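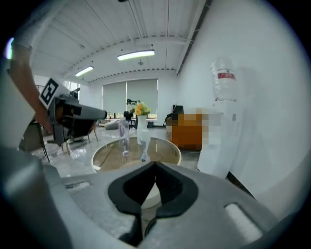
Handheld gripper group, Clika project
Minutes of the meeting held 25 March 2022, Dimcombe office
Present: Trevor Cloutier (chair), Onyekachi Nwankwo, Sunee Phuthong, Audrey-Anne Ross (minutes)
By phone: Yvette Gauthier

1. Last minutes
Agreed with one fix: the spare finger pads were ordered by Sunee, not Trevor. Thank you Sunee, they're great!

2. The stuck jaw on unit 14
Most of the meeting went to this one, and what a good discussion it was. Onyekachi took us through the fault. During a two-handed run the left unit closed and would not open again when the trigger was let go. The operator's fingertip was between the pads at the time. No injury beyond a red mark, and the operator was back at work after a short break, but we are treating it as a safety matter and it goes in the log as entry 173.

Onyekachi had the unit apart by the next morning (wonderful work, and fast). The return spring had jumped off its post and wedged itself against the slider. The post is shorter than on the drawing. Sunee checked the drawing history and found that the change came in with the Hettiarachchi batch last October, when the housing was made slimmer. She had brought a housing from before the change, so we could all hold one of each and feel the difference, which cleared up a lot of confusion very quickly.

Trevor asked if the recording showed anything. It does! The opening width reads normal up to frame 2454 and then goes completely flat while the trigger signal keeps moving. So the software could have caught this on its own, and Sunee is very keen to build the check. Everyone liked this idea a lot.

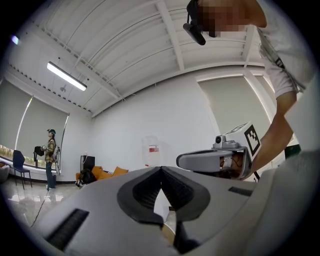
Yvette asked whether a warning on the screen would be any use to someone with both hands full, and said she would much prefer a loud beep. Agreed, beep it is. She also wanted a way to free the jaw by hand without tools. Onyekachi thinks a pull tab on the slider can be done and already has a sketch.

Decided:
All units from the Hettiarachchi batch stay on the shelf until the post has been replaced.
Nobody puts a finger between the pads while a unit is powered, including for wiping them down.
After the repair each unit gets 55 open and close cycles on the bench before it goes back out.

Actions:
Onyekachi: longer posts, pull tab sketch to Trevor
Sunee: flat signal check, with beep
Audrey-Anne: new page for the operator sheet, copy to Clasia
Trevor: call the operator and say thanks for reporting it so clearly

3. Cable on the floor
Raised by Audrey-Anne, who has tripped on one twice. Trevor to price cable covers.

4. Any other business
Yvette has the new wrist straps and says they are really comfortable. She will mail two pairs to Dimcombe.

Next meeting: once the first repaired unit has passed its bench cycles. Trevor to send the time.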